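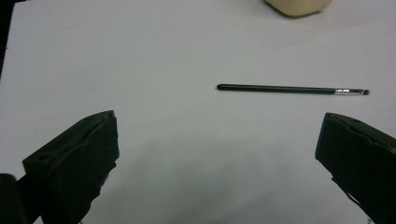

Paintbrush on the white surface, fingers open, not touching it.

Our collection rules for hand-held grippers went to version 5 in October. The old version ran to several pages and was mostly about file naming. The new one fits on two sheets and is mostly about what happens before the fingers move. I wrote the first draft, Siamak Akbari cut a third of it, and these are my notes on the parts that survived.

Start pose. Every episode begins with the fingers fully open and clear of the object. Both fingertips have to be in view, and so does the whole object, end to end. For long thin items like brushes and pens this forces the operator to back off further than feels natural. Under the old rule, "object visible" was enough, and people read that as permission to start with half a handle showing.

Hold. Keep still for one full breath before approaching. We tried specifying this in milliseconds and no operator could follow it. A breath is imprecise but people do it.

Contact point. For handled tools, close on the handle and stay off the bristles, blades or tips. On a paintbrush the ferrule is allowed only if the task sheet says so. Metal slips differently from lacquer, and mixing the two in one task made the Brarkwood set hard to use. That set had 1322 episodes at intake and 1135 after review. Most of the rejects were start pose failures, with a smaller group where the grasp point wandered between handle and ferrule.

Background. Plain surface, matte if possible. Other items may be present if they stay out of the approach path. Siamak wanted a strictly bare surface and I argued against it. A policy trained on one lonely object behaves badly on the first real desk it meets. The compromise is that anything extra must be listed on the task sheet, even when only a corner of it shows.

Shadow. The gripper and the operator's arm will darken the near side of the work area under overhead light. Version 4 said to eliminate this. Version 5 says to leave it alone, provided the object itself is evenly lit. Chasing it with extra lamps gave us glare on glossy handles, a worse problem in every test we ran.

Finger wear. This section caused the most argument. Scuffed surfaces are fine. Chipped edges are fine on the outside of a finger and need a note in the log if they reach the inner side. Any change in the contact face itself means the finger comes off. The log entry gets the finger serial and the time of day, no prose. Swap both fingers together — a new one opposite an old one shifts the closing line, and you will see it in the data long before you see it on the bench.

Session length. Up to 40 episodes, then put the tool down. Rostami's group works longer blocks and reports no trouble, but their gripper is lighter than ours.

Still open: whether a failed grasp followed by a clean retry counts as one episode or two. Drernudard counts one and flags it. Sadia counts two and discards the first. I lean toward one with a flag, since recoveries are useful and scarce. Siamak has the draft wording and I expect it back shorter than I sent it.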